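Ticket 1664
Project: Plarkuscombe
Queue: Home chores, bedroom tasks
Title: Pick up pear from shelf into basket — low completion, long stalls in front of shelving
Status: Open, partly resolved
Priority: 3
Opened: 25/07/2024
Affects: Faltska whole-body controller, Clerenard planner
Room: Hong (bedroom layout)

Summary

The task is to take the red basket, walk to the white shelving unit, pick one piece of fruit off a shelf, put it in the basket and turn around. The robot does the walk and holds the basket without trouble. It then stops in front of the shelves and stands there until the step timer runs out. The timer is set to 600 seconds. On most attempts the arm never leaves the side of the body.

We want to be able to say yes or no on whether this chore can go on the "unassisted" list for the September review. As of now the answer is no.

Expected

Robot stops in front of the shelving, free arm reaches in, fruit goes in the basket, basket stays upright enough to keep the fruit in.

Observed

Robot stops in front of the shelving. Planner reports "target found" and then "no valid reach" over and over. No fault is raised. An operator has to end the run by hand.

Steps to reproduce

1. Clear all shelves except one piece of fruit on a middle shelf, right column.
2. Hand the basket over to the left gripper, handle only.
3. Start the task from the door side of the room.
4. Wait.

Log

Entry 1
Checked the obvious first. Target detection is fine. The green pear is found on every run and the position agrees with a tape measure. Swapped it for an orange and got the same stall. Closing the detection question unless something new comes up.

Entry 2
Looked at the stop position. The planner parks the body too close to the shelving, so the forearm has no room to come up in front of the torso. Moved the stop point back. The arm now lifts on some runs and then gives up with the same message. So the stop point was part of it but not all of it.

Entry 3
Ran the same task with no basket. It completed. Ran it again with the basket and it stalled. Repeated with the same result both ways. The basket is the problem, or what the planner thinks the basket is.

Entry 4
Pulled the collision model. The held object is stored as a solid block that includes the full swing of the basket on its handle. That block takes up most of the space in front of the legs and overlaps the lower shelves, so the planner thinks it is already touching the furniture and rejects every reach. A person would bump the shelf with the basket and not care.

Entry 5
Shrunk the block to the real size of the basket and added a small swing margin. Reach is now accepted and the pear comes off the shelf. First full grasp with the basket in hand.

Entry 6
New problem. The release point is worked out from where the basket was when the reach began. By the time the right hand comes across, the basket has tilted on its handle and the fruit hits the rim. Two drops went on the floor and one went under the bed. Fruit under the bed counts as a failed run because the robot can't get it back.

Entry 7
Added a second look at the basket before release. This costs time but the hand now opens over the basket. A slow run still counts as a pass if it finishes inside the timer, so I am leaving it in.

Entry 8
Turning around afterward. On the way out the body turns toward the bed side and the basket catches on the bed base if the stop point is too far right. Told the planner to turn toward the open wall. Cleaner, but the turn now takes more steps and the room is small. Anything wider than this basket would need a different plan. Tried a laundry hamper for comparison and stopped the run before it hit anything.

Entry 9
Comment from the review side asked whether the fixes carry over to a real bedroom. Partly. The collision fix carries over to any held container. The stop point and turn direction are tuned to this layout and will need to be worked out again for each room. Shelves with more than one thing on them have not been tried under this ticket. A child's shelf with books, toys and half a snack on it is a different job, and I would not want this result quoted for it.

Entry 10
Three runs in a row passed with the final settings. An adult could do this chore in a few seconds. The robot takes minutes, and someone has to be in the room with a hand on the stop button. I would call the motion working and the chore not ready.

Current settings

Held object model: true size plus swing margin
Stop point: moved back from shelving
Second look before release: on
Turn direction: toward open wall
Step timer: unchanged

Still open

a) Planner should raise a fault after repeated "no valid reach" messages. Standing still for the whole timer looks the same as thinking, and operators have been waiting it out.
b) Recovery when fruit lands on the floor within reach. At the moment there is no attempt.
c) Lower shelves. The knees bend far enough but the basket touches the floor and tips.
d) Soft fruit. The pear is firm. Grip force for anything riper has not been set.

Items a and b stay on this ticket. Items c and d should be split off. Please don't change the status to resolved until a is merged — the stall will come back with the next container somebody hands it, and without a fault message we will lose the same time finding it again.

Room setup for anyone rerunning the steps:
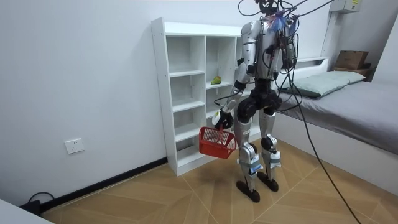
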